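Filed under: Counter & Sink / Plates and small storage
Page last reworked in February

# Stamel colored plates and the Kusta two-tier holder

We sell both of these, so read what follows with that in mind. I've tried to write it the way I'd want a page written if I were the one spending the money.

The Stamel plates come in single colors: pink, light blue, teal, deep red, and a few others that drift in and out of stock. They're thin and light. The supplier's sheet calls them "virtually unbreakable," a phrase I have never seen survive a tile floor. Thabiso Zulu, who does our returns, keeps a tally, and out of 1,153 plates shipped we took back 43. Most of those were scratched, a few were cracked at the rim, and the rest were people who thought the pink would be paler.

It isn't pale. Against dark granite it looks pinker still, and if you have a speckled black counter like this one, a light blue plate under a pink one makes a loud little stack.

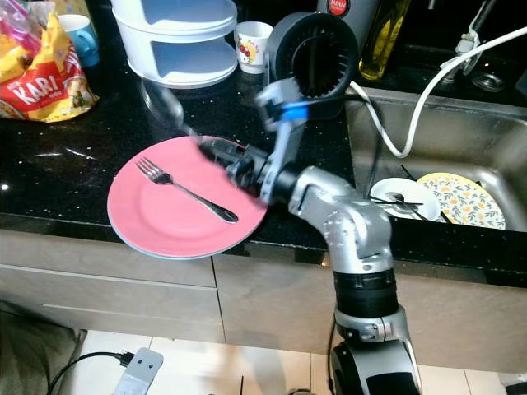
Scratches are my main complaint. A steel fork dragged across the face leaves a mark you can feel with a fingernail, and we had marks inside a week of ordinary lunches. The sheet says "scratch resistant." I asked resistant to what and got a brochure back. If you cut meat on your plates every night, buy something heavier. For toast, rice, snacks and kids, they do the job.

## What you get

- **Plates:** sold one at a time or in a mixed set. You can't choose the mix in the set, and we've asked.
- **Diameter:** 21 cm across. Fine for a sandwich, tight for a full dinner.
- **Finish:** smooth on both sides, so a stack slides if you bump it.
- **Microwave:** the maker says yes. We'd say short bursts, and not with anything oily.
- **Returns:** 30 days, used or unused. Thabiso would like you to rinse them first.

## Staying clean

Turmeric and chili oil are the test, and the lighter colors don't pass it. We left a spoonful of curry on the light blue overnight and it kept a yellow shadow through three washes. Baking soda took off most of it. The teal and the red hide stains well, and I suspect that explains why they sell faster.

Don't leave them leaning in the sink under heavier dishes. The rim takes the weight and that's where the cracks start. Patterned ones from other makers have the same trouble, so I won't pin that on Stamel.

## The Kusta two-tier holder

Kusta calls this an "organizing system." It's a plastic piece with two levels and openings at the front, and it stands on the counter. Small things go in it. I was ready to dislike it and I've ended up neutral.

In its favor, it wipes down quickly and takes up less room than the pile of odds and ends it replaces. Against it, the rounded tiers waste space at the corners, and anything tall stands next to it instead of in it. A printed cup, for instance, tends to end up beside the thing. You'll also find that the top becomes a shelf for whatever has no home, cords included.

Plates do not go in it, whatever the box says. Stand them up near it and they lean, and the one in front hides the one behind, so you reach for teal and pull out both.

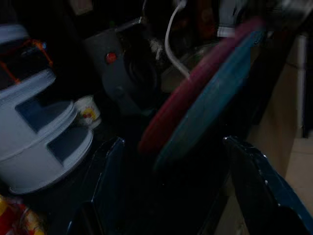

## Compared with the others we carry

The **Nam** plates are thicker and cost nearly twice as much. They scratch less, but the colors are dull and the lip is so shallow that soup is out of the question. I'd pick them for a household of adults who don't care what a plate looks like.

The **Patix** rack is wire, holds plates upright with a slot for each, and does what Kusta's box claims to do. It also rusts at the joints if you put it near the sink, where everyone puts it. We have told Patix this twice.

## Would I buy them

The plates, yes, two or three singles in the darker colors. The set, no. The holder only if you've measured your counter and already know what's going in it. Ask before ordering the deep red, since the last batch came in closer to magenta and we're still selling through it at the same price.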